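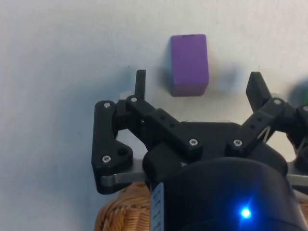 Rhea Bautista
Our laboratory is teaching an arm to grasp a single upright block by remote control. We have recorded 70 demonstrations with the Orgate controller. The trained policy approaches correctly but closes the fingers too early. Should further demonstrations be recorded, or should the existing ones be edited?

Rimantas Jaunzems
Please review the existing recordings first. Operators frequently begin closing while the arm is still moving forward, and the policy learns the same habit. In our case, 11 recordings were withdrawn and replaced. Operators were instructed to stop fully before closing, with the fingers wide open on either side of the block.

Agnes Rutherford
More data. We required 177.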